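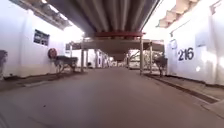
By Wycliffe Shemweta
Filed under: Days Out, Industry

I went to the Trarnthorpe works open day expecting to be sold something, and I was, though it took them until after lunch.

For anyone who hasn't followed it, Trarnthorpe is the old starch and glucose plant on the Keltport side of the river. Baysal bought it a few years back and has been promising ever since to be a better neighbour than the last lot. The open day is part of that. You book a slot online, you get an email telling you to wear closed shoes, and on the Saturday you queue at the gatehouse with everybody else who has ever complained about the smell.

My slot was 10:15. We got in at 10:50. The woman ahead of me had brought a folder of printed letters to the council, and I was hoping she'd get to use them.

The tour starts with a video, nearly all of it drone shots of wheat. Then you're given a hard hat and walked down the lane between the white buildings, under the overhead structure with the red beam, while a guide shouts facts over his shoulder. Ours was Danang Wattimena, a process engineer who had plainly been told to smile more than he was used to. He was good, though. When he didn't know a thing he said so, and he left the word "journey" to the video.

What he did know was starch. Flour comes in, gets mixed with water into a dough, and the gluten is washed out of it. The starch left over goes off to be thickener, paper coating, glue for cardboard boxes, or syrup. I hadn't realised how much of it ends up holding boxes together. We were shown a jar of gluten, grey and stretchy, and a boy in our group asked if he could eat it. Wattimena said he could but he wouldn't like it.

We weren't shown the dryers. They were "under maintenance", and I'd have liked a better answer than that, given the dryers are what half the town thinks the smell comes from. The woman with the folder asked twice. The second time she was told there'd be a chance for questions in the marquee.

The marquee had a sausage sizzle, a colouring table and 8 display boards. One board said odour complaints had dropped to 41 in the past year. From what? The board didn't say. A young bloke in a Baysal polo shirt went off to find out and came back with 613, which he said was the figure for the worst year under the old owners. Fair enough, that's a big fall. But picking the worst year somebody else ever had is a generous way to mark your own homework, and several people I spoke to in the sausage queue told me they'd stopped ringing the complaints line because it went to a recorded message. I tried the number on the Monday and got the recorded message too.

The selling came at one o'clock. It's called Jirkton, it's a new line of plant-based mince made with the gluten, and they'd like the council to approve a building for it beside the rail siding. There were samples on toothpicks. I had three. It tasted of stock powder and was chewier than I wanted, but I've had worse from a butcher. The talk was all about jobs, and the number of jobs was "significant". Somebody asked about trucks and was told a traffic study was under way.

I don't want to be unfair. The place was cleaner than I expected, the staff were friendly, and it's more than the previous owners ever did for us. My neighbour took her grandkids through in the afternoon and they had a lovely time in the hard hats. If you're curious about how a big food plant works, go to the next one and ask for Wattimena's group.

But if you go because you live downwind, take your own notes. Ask which years they're comparing. Ask to see the dryers. The wind was blowing out to sea all day, so I can't tell you anything about the smell.

Parking was on the footy oval and cost a gold coin. The next open day is planned for May, and bookings go through the Trarnthorpe community page. Closed shoes, and no prams on the tour.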